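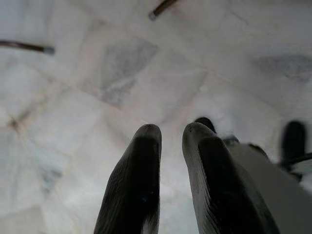 Balaskas will raise list prices on its Purnia and Hateo floor tile lines in April, the distributor told dealers in a notice dated 3/29/20.

The increase applies to polished and honed marble in all stocked sizes. Porcelain, grout and setting materials are unchanged. Orders confirmed before the notice will be invoiced at the old rate, provided delivery is taken within 19 days.

Sales manager Angus Lowther attributed the change to higher freight and quarry costs. The company last adjusted its marble prices two years ago.

The revised list covers 223 items. Two honed finishes in the Hateo line will be discontinued once warehouse stock is sold, and matching trim pieces will be available by special order only.

Dealers with open quotes should contact Chrysoula Sfakianakis in the order department.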